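October 30, 2020
Soft goods bench, Soltasstead

Continued with the blue heathered piece from the Grundside box. Agnes Rennie asked me to check the seams before we write the repair note. I brushed the fabric with a soft brush, 2 passes, and collected some 19 small pills of fluff. The filling feels even under my hand, only near the crease it is harder. I did not open any stitches today.

For the thread I tried the navy from Mahmoudi – too green next to the trim. The older spool is closer, I will use this one. 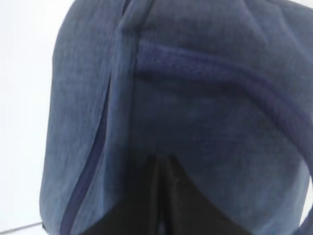 Left side, with the narrow navy trim along the seam and the wider band to the right.

To do: ask Agnes if we press the crease or leave it. Order 100 m of thread.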